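**Larnent** is a baked custard tart from the valley town of Rokska, made with rye pastry and sour cream.
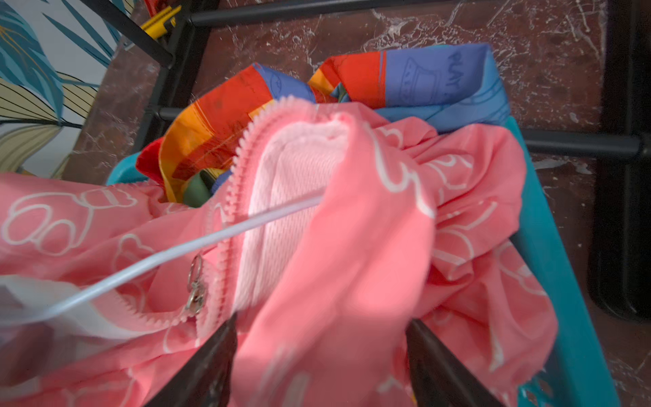 The dough is rested for 70 minutes and pressed into a shallow tin. The filling contains egg yolks, sour cream, honey and ground caraway.

## Baking

The shell is baked blind, then filled and returned to a low oven until the center is barely set. 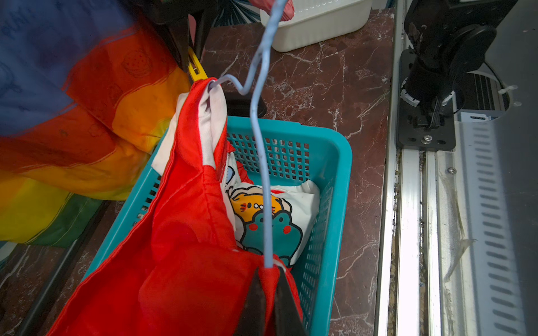

Older recipes call for a wood-fired oven and a longer bake. The Zupan bakery sells 4,000 tarts each August.

## Variants

The Sindwood version replaces honey with plum syrup.
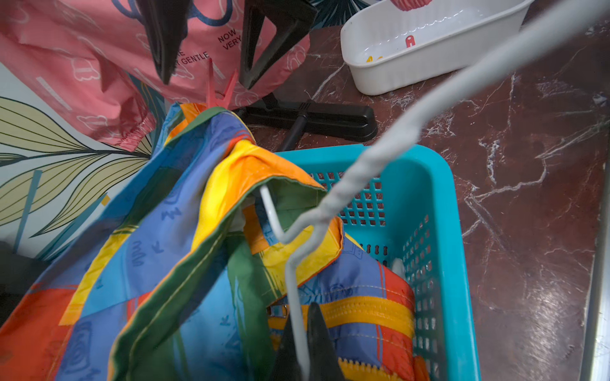 Iida Rissanen objects that plum syrup keeps the custard from setting and that the result should be classed as a pudding.

A savory form omits the sweetener. 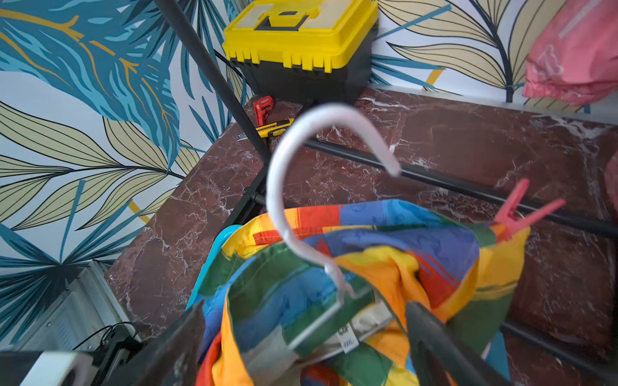
It is served cold with pickled beets.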